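Wrist cameras or fixed camera for a tidying policy?

Posted by Gijs Jacobs

We're training two arms to put folded umbrellas into a tub, by imitation. I recorded 300 demonstrations and the policy has learnt, above all, to hesitate.

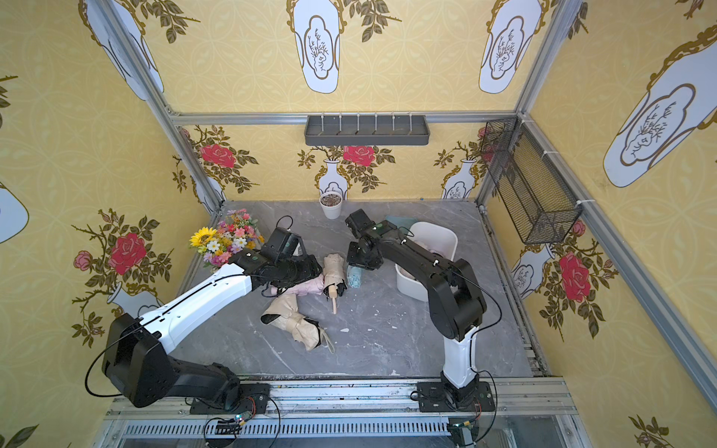
Imthorpe, April

With all views in, it succeeds on 29 of 196 trials. Drop the fixed view and it grabs better but wanders off between grabs. Which do I believe? My wrist views do at least see into the tub, where the beige one and the pale blue one lie side by side.

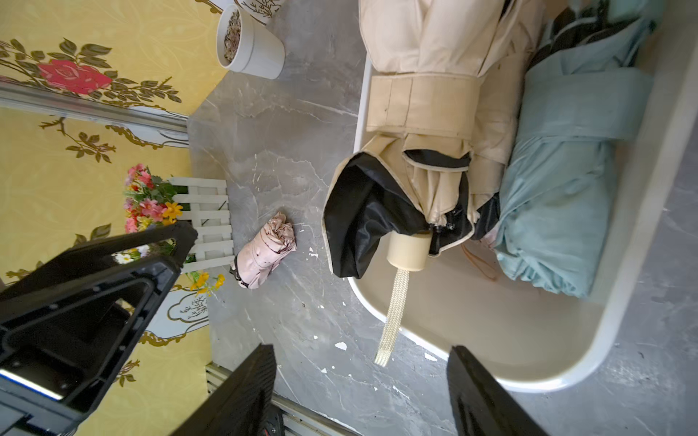 Replies

Phùng

More data. It's always more data.

Arne Reuter

Sorry, but no. Look at what else your wrist camera gets. If the flowers are in every demonstration, the policy may be steering by the sunflower – ours at Kellton navigated by a mug for weeks.

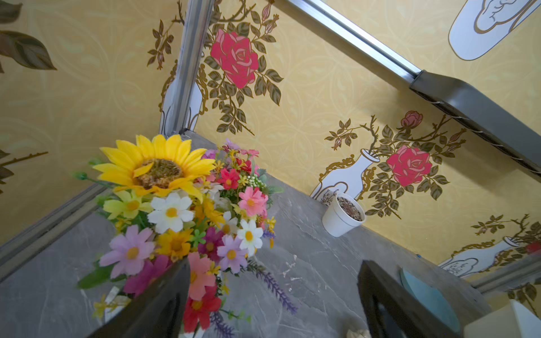 Arne Reuter

(Same person, hit send too early.) Keep both views, but blank out one at random during training so it can't lean on either. Then test in this order:

1. Start with one arm over the pile and the other at the tub, and score each arm separately.
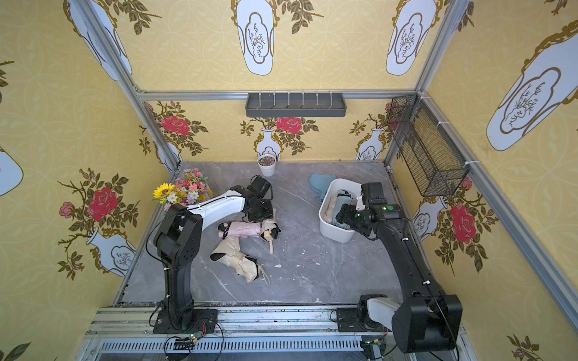 2. Move the bouquet, change nothing else and run 20 trials. If the score collapses, you've trained a very expensive florist.

Gijs Jacobs

Moved the flowers. It collapsed. Trying the blanking tonight.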